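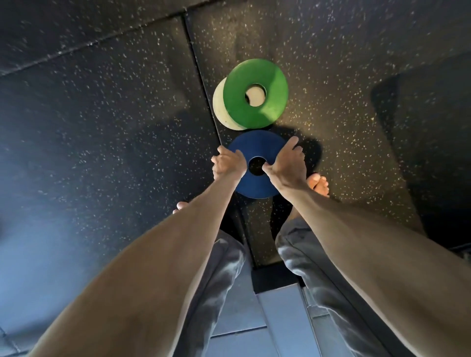

What's the best way to get a bumper plate up off the floor when it's lying dead flat?

Fingers over the rim on one side, fingertips of the other hand hooked in the center hole, then tip it up on edge and roll it. Don't pinch the rim with both hands and yank.

Workshop > Notebook > Floor and plates

17 Oct 2021

Plate sort, gym end. Barefoot again, I know, Lutz already told me. Shoes tomorrow.

Blue one first. Navy, matte, holds chalk like crazy. Wiped the face with a damp rag, then the inside of the hole with a bottle brush. Hole is where the grit sits. Dries streaky if you use the Hender cleaner straight, so cut it way down. Rag + water did nearly as well tbh.

Green and white: had them stacked, green on top. Fine for an hour, bad for storage, the bottom one picks up whatever's on the rubber. Stand them in the rack on edge, heavy toward the wall. Lutz Teuber wants colors together, I want them by weight. Left it by weight for now, argue later.

Floor. Dark rubber w/ the white and tan speckle, hides chalk dust really well, too well. Sweep before mopping or you just make paste. Found that out in June and aparently forgot. Mop nearly dry, no puddles at the seams.

Seam by the rack is lifting a bit. Pressed it down, came back. Fesurholm strip adhesive is on the shelf but the tube's gone hard at the nozzle, cut the tip off or get a new one. Ordered nothing yet.

Roll vs carry: rolling is quicker but watch the toes, and it wanders on the seam. Carry the last bit to the rack. Bend the knees more than I do, back is complaining already.

Log sheet: last number used was 101, so next wipe-down starts at 102. Somebody wrote 665 on the Cerko sheet, no idea what that is, not a weight, not a date. Lutz?

To do
- blue: second wipe round the hole
- green, white: undersides
- seam, see above
- collars, Hellwig pair, one is stiff, drop of oil on teh spring
- move the chalk bucket away from the fan!!

Stopped for lunch with the mop bucket still out. Will empty it after.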